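Two-arm cell, right arm drops out mid-run and the software says all good
Forum: Bench Robots / Faults and Safety

gantry_ghost
Posted Monday, January 6, 2025

Looking for anybody who has seen this on the Plemov two-arm kit. We run pick and place with toy groceries inside a black fabric enclosure, one arm each side, camera on each arm. Since the October firmware the right arm will now and then stop holding position in the middle of a move. The gripper sinks until it rests on whatever is under it. The left arm keeps right on going. The console shows both arms as healthy the entire time and the log has no fault in it at all.

Fifteen drops so far. I swapped the power supply and the bus cable. Plemov support told me to "reduce environmental variation," so I guess the toy eggplant is to blame.

shimstock
What's the payload? If you're lifting the basket with everything in it I'd look there first.

gantry_ghost
It does it with nothing in the gripper. Single pieces otherwise. Nobody lifts the basket.

Musa Okonkwo
Had the same thing on firmware 41 and it was heat. Shoulder motor gets warm, driver cuts torque to protect itself, the console never hears about it. Black fabric on all sides isn't helping you. Open the top and run it for an hour.

gantry_ghost
I don't buy heat. It dropped once five minutes after a cold start on a Saturday with the heating off. I'll try it with the top open anyway, but I'm not expecting much. Layout in case it helps, the usual kitchen set with the basket at the back, plate and bowl in the middle, both grippers in over the table: 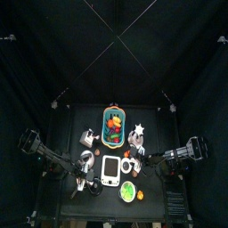
Musa Okonkwo: cold start doesn't rule it out. The cutoff trips on estimated temperature and the estimate is junk if the offset got wiped in the update. Read the raw value off the driver before you argue with me.

gantry_ghost
Fair. How do I read it? The console only gives me a green bar.

Musa Okonkwo
Service port, Wamier's reader tool. Ignore the green bar, it's drawn from whether packets arrive and from nothing else.

tbolt
Can we talk about the part where an arm goes limp and the other one keeps moving? I don't care much if it's heat or cable or gremlins. Two arms sharing one small table should stop together. If one drops across the other's path you get a collision, and if somebody is reaching in to reset a piece they get a hand pinched.

shimstock
These are little bench arms. You'd get a bruise.

tbolt
I've had the bruise. It was a fingernail, and I'd been told the arms were little then too.

shimstock
OK but the kit has an e-stop. Hit it.

tbolt
An e-stop is for when a person notices. OP has a console that doesn't notice. What's the indicator by the base doing when it drops, OP? Mine has one on each arm.

gantry_ghost
Green on the left and red on the right. The catch is that the right one also goes red at other times when the arm seems perfectly fine, so I quit paying attention to it. The manual says red means "attention state." No further detail.

tbolt
Great manual. So the hardware may have been telling you something and the software painted over it. I'd trust the light before the bar until somebody proves otherwise.

Aminu Adeleke
I'm going to disagree with everyone. We had two of these at Drestelside and ours was the camera mount. Extra weight hanging on the upper arm, and at full reach the joint was asking for more current than the limit allowed. Driver folded back, arm sagged. Take the camera off the right arm and repeat the same move.

Musa Okonkwo
Then why would the left arm be fine? Same camera weight.

Aminu Adeleke
Does it reach as far? Ours didn't. Depends on how the bases are bolted down.

gantry_ghost
Update. Top open, no change, it dropped twice before lunch. Raw temperature on the right shoulder looked normal both times, sorry Musa. Camera off the right arm: 2,644 moves with no drop. Camera back on and it dropped the same afternoon.

Musa Okonkwo
That's one run. I've seen mine go longer than that between drops and then do it three times in a day. You also unplugged a camera cable when you took it off, so you changed two things.

gantry_ghost
Yeah, I did. Next try is the camera bolted on with the cable disconnected.

shimstock
Delorme sells a lighter mount if it comes to that. Costs more than it should.

tbolt
Before you buy anything, wire the two arms so a fault on either one cuts both. And send Plemov the log with no fault in it, with the times of the drops written next to it. I'd like to see what they say to that.

gantry_ghost
Sent. I have a ticket number and an auto reply asking me to rate my experience. Running the cable test tonight with the enclosure shut and everybody's hands out of it.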